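Section 4: Arranging flowers at the round table

4.1 Before you begin

This section applies to all tables in the Brastham day room. The work is done seated. Flowers should be laid flat on the table, with their stems together, until the vase is ready.
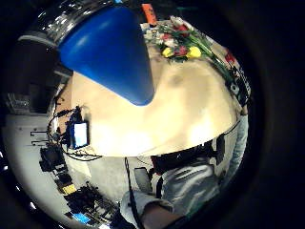 1. Remove any leaves that would sit below the water line.
2. Trim each stem at a slant. Tulips should be cut last, as they are easily bruised.
3. Keep red and yellow blooms apart until the paler flowers have been placed.

Note: Small boxes and cups may remain on the table, provided that they are clear of the flowers.

4.2 Preparing the vase

Caution: A tall glass vase must be laid on its side when it is empty – never left upright near the table edge.

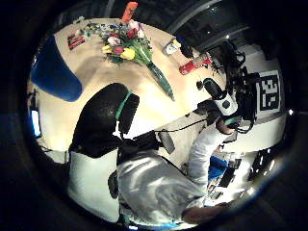
4. Stand the vase upright and hold it by the body, not the neck.
5. Add 400 ml of cool water. Do not exceed 800 ml.
6. Insert the longest stems first, then fill in with shorter ones.
7. Wipe the table with a dry cloth.

Change the water each morning before 11. Breakages should be reported to Paora Tapsell at the Narkidgate office.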